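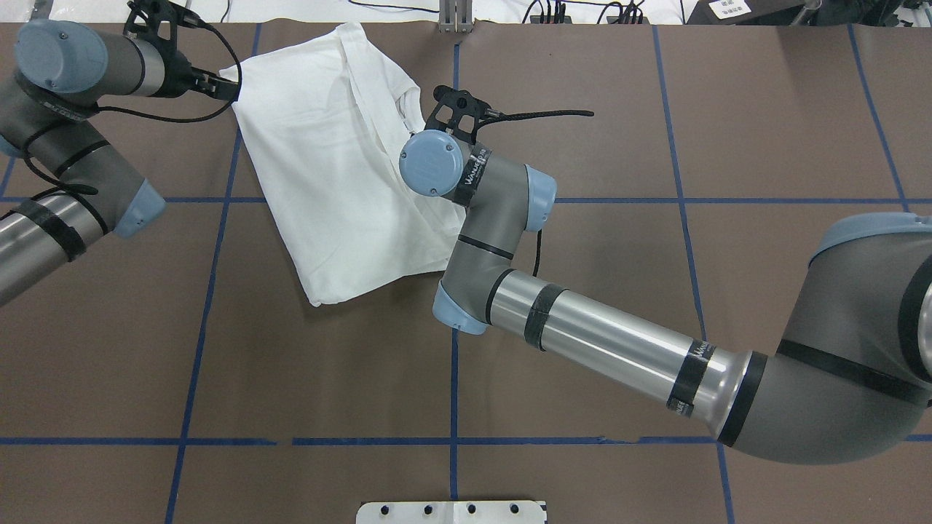 What is a cloud region?
A cloud region is a named geographic area in which a provider runs a group of data centers and offers its services from them. Customers choose a region when they create a server, database or storage volume, and the data stays there unless it is copied elsewhere.

Overview

Most regions are divided into two or more availability zones. Each zone has its own power supply, cooling and network connections, so that a fault in one does not normally stop the others. Zones within a region are placed close enough together for data to be written to several of them with little delay. Traffic between regions travels farther and is usually billed at a higher rate.

The terms are not used uniformly. Some smaller providers apply the word "region" to a single building, while others use "location" or "site" for the same thing. The hosting firm Ultow listed three regions in its first public catalog, all of them single buildings – a practice it dropped when its second hall opened.

Choice of region

Distance to users is the most common consideration. A request that crosses an ocean takes noticeably longer than one served from a nearby city. Price also varies, reflecting local costs for electricity, land and taxes. Public bodies and health care organizations may be required by law to keep certain records within national borders.

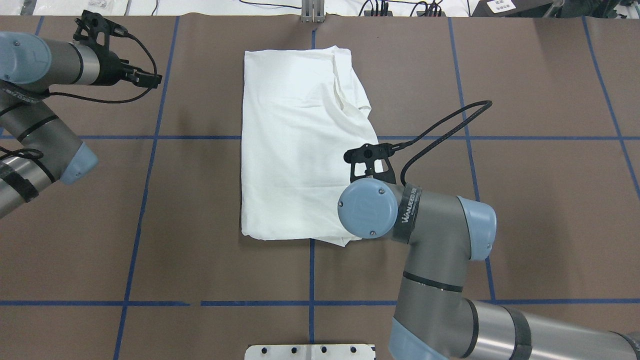
New services are often released in a provider's largest regions first and may take months to reach the rest. A survey of 449 business customers by the consultancy Toreck, led by Annick MacPherson, found that 192 had placed at least one workload outside their preferred region for this reason. Of the same group, 43 had later moved it back.

Replication and failover

Applications that must remain available during a regional outage are commonly replicated to a second region. In an active-passive arrangement the second copy stands by until needed. In an active-active arrangement both copies serve users at once, and conflicting updates must be resolved. Signe Oddsson has argued that the second model is adopted too readily by small organizations – its running costs are easy to underestimate.

See also
Availability zone
Content delivery network
Data residency
Edge computing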